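Finish trials, pale tops, May
Continued from the last page (soap finish on offcuts)

9.10 am. Bench cold again first thing. Heater on for an hour before opening any tins. Last week's soap offcuts looked at under the window: the two with the thick mix have a slight bloom at the end grain, the thin mix is clean. Wiped all of them with a damp cloth and left them on edge.

The question from Morkport is still the same. They want the reading room tops to stay as pale as they are now, and they want to be able to leave a mug on them. Soap gives the first and not much of the second. Oil gives more of the second but yellows. We have two things to try against it, the Mevine hard oil with the white tint and the Chauvin water-based matt. Terness have asked to see the same boards when we've finished, so everything gets labelled on the back in pencil and again on tape.

Test boards cut from the same batch, 1000 x 700, corners eased with the block. Sanded dry with the grain, fine paper last, vacuumed, then a tack cloth. Raised the grain with water on half of each board to see whether it's worth the trouble with the Chauvin. The wetted side felt furry within minutes. Knocked back by hand when dry, light pressure only.

Mevine, board A. Stirred the tin for a good while because the white settles hard at the bottom, a flat stick works better than a round one. Put on with a white pad, left, then wiped off with clean cotton. First coat took unevenly near the left end, where there is a patch of tighter grain. Not visible from standing height. Visible if you crouch and look towards the window, and somebody sitting at a reading desk is more or less crouching, so it counts against it.

Chauvin, board B. Foam roller, then tipped off with a dry brush. Roller left small bubbles on the unwetted half. They had mostly gone by the time I'd cleaned the tray. Smell is much less than the oil and the roller washed out with plain water.

11.40 am. Both boards moved to the rack by the back wall, out of the draught. Colour checked against the bare offcut: the Mevine is a touch whiter, the Chauvin a touch warmer.

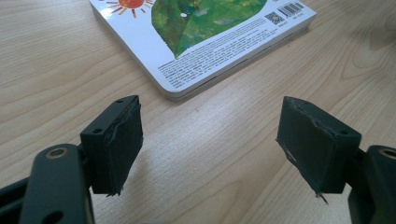

Pencil note from the next bench: you'll want to judge the colour tomorrow and not today, the white tint always looks stronger before it has cured, and last time we sent a sample out too early and had to take it back. Also please check it under the strip lights as well as the window, as the reading room has hardly any daylight after mid-afternoon.

Fair point on both. Will hold the colour notes until after the last coat, and have crossed out the line in the summary sheet that said "Mevine too white". The strip light over the sink is the nearest thing we have to theirs, so that will do.

Recoat times. The Mevine tin says overnight, and I've gone with 16 hours between coats for both products so the boards stay in step. The Chauvin could be recoated far sooner. If we end up using it on the real tops that matters, as Morkport can only clear the room for a short spell, and with the oil we would be in and out over several days. Total 3 coats on each board.

Day two. Second coats on. De-nibbed first with a grey pad, very little pressure on the edges. Went through to bare wood at one corner of board B and had to feather it back in, so ignore that corner when reading the results. Mevine went on much more evenly the second time and the patch at the left end has closed up a good deal. Used less of it too. There was 700 ml left in the tin when I put the lid back.

Rags from the oil hung flat on the outside line, then into the water bin. Please don't put them in the ordinary bin even if they feel dry.

Printed matter test. The librarians asked whether leaflets and booklets would stick to the surface or pick up a mark if left on it through a warm day. Laid glossy card, plain paper and a paperback cover face down on each board under a flat weight and left them until the afternoon. Glossy card on the Chauvin lifted with a faint tacky sound after the second coat. No mark left on either. Repeat once fully cured before saying anything to Morkport, as that result is only to be expected on a young film.
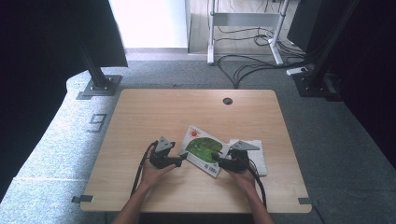
White card with the green leaf, on the pale table.

Day three. Third coats. Nothing to report on application. Heater tripped once in the night by the look of the clock on it, so the real drying time for the second coat was on the cold side. Both felt hard to a fingernail before I started.

Wet tests, after a further rest on the rack:

Water, ring from the bottom of a glass. Soap offcut: grey ring, mostly gone after a wipe with fresh soap solution. Mevine: none. Chauvin: none.

Tea, without milk. Soap offcut: brown ring, stayed. Mevine: very faint edge, gone after rubbing with a drop of oil. Chauvin: none.

Hot mug. Mevine: slight dull patch, recovered by the next morning. Chauvin: white ring, and it did not recover. Tried it again at the other end of the board with the same result. The wetted half and the dry half behaved the same way here.

Ink from a ballpoint. Went through all of them wherever the pen pressed into the wood. No finish is going to help with that and we should say so in the letter.

Hand sanitiser, because there is a bottle on every desk in that building. One pump, left until dry. Softened the Chauvin badly. Mevine went dull and buffed out. Worth more weight than the tea, I think.

Cable holes. The tops have an opening at the back for the lamp lead and the cut edge inside is bare. Any spill that runs in there will blacken the wood from underneath. Whichever finish they choose, the inside of the hole needs doing with a small brush before the ring goes back in, and so does the underside for a hand's width all round. Add to the method sheet.
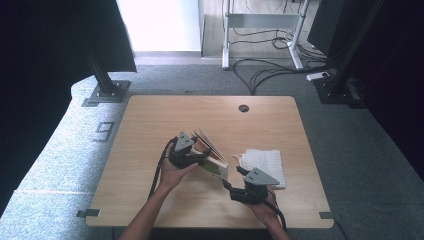 Pale top with the cable hole towards the far edge, clamps low down on either side.

Colour, judged cured. By the window the Mevine board is closest to the bare offcut. Under the strip light there is very little in it, though the Chauvin looks slightly orange beside the other two. The soap offcut is still the palest and still the nicest to touch.

Recommendation so far is Mevine, three coats, with the mug result explained plainly. Local repair is the other thing in its favour, as they can sand a patch and re-oil it without stripping a whole top.

To do:
Repeat the glossy card test on cured boards.
Try the Mevine with two coats only, on a spare offcut.
Order another 1000 ml tin, same batch if they still have it.
Ask Terness whether they want the boards whole or cut down for posting.
New cotton rags, the last bag sheds.

4.50 pm. Boards wrapped in paper, no plastic, and stood behind the rack. Heater off.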